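Wiltik Forum
Home | Boards | Control | Perception | Tooling | Log in
Search this board... Go

Thread: Policy regrasps folded cloth forever, is it latency or labels?

edileuza_x
Hi all, Edileuza Xavier again. We're training a grasp policy on handheld gripper demos (fisheye on the wrist) and it does fine on boxes. With folded cloth it closes, opens, closes, opens... I've seen it go 11 times in one episode before I hit stop. Training set is 600 demos, 200 of them cloth. Loss looks great, which makes me madder. Anybody seen this?

marsh_pid
Latency, I'd bet money. What's your delay between image and gripper width? We had the same dance on the Kastov stack and it went away once we lined up the timestamps.

edileuza_x
Checked that Friday. I was off by 7 frames on the width channel, fixed it, retrained, and it still regrasps. Less, but still.

tonkabean
I don't buy latency then. Cloth squishes, so the final width is different in every demo and your policy has no idea what "closed" means. Are you feeding it absolute width?

edileuza_x
Absolute, yes. And the final widths are all over the place, I just plotted them. One of the cloth grabs, navy piece folded up, other folks working in the same room: 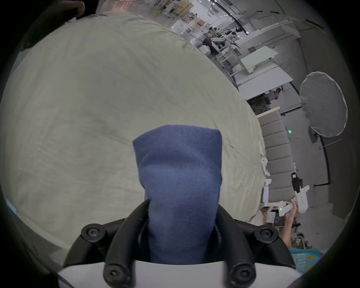
So would you go relative width, or add some kind of "holding" flag? The Stostent labeler lets me tag segments but I really don't want to go through all the cloth episodes by hand — my wrists are done.

marsh_pid
Flag is a hack. It'll learn the flag and ignore the pixels. Relative width plus a longer action chunk, try that first.

tonkabean
Disagree, flags are fine if you predict them as an output and don't feed them in. You can auto-tag too: width speed near zero for a while after a close, call it holding. Andrade has a script for that in the tooling board, needs some cleanup but it runs.

marsh_pid
ok as an output I can live with it. Still do the chunk length first, it's one line in the config.

edileuza_x
Fine, chunk length tonight, tonkabean's auto-tag after that if it still dances. I'll post the plots either way.

Last updated: April, 9:40 pm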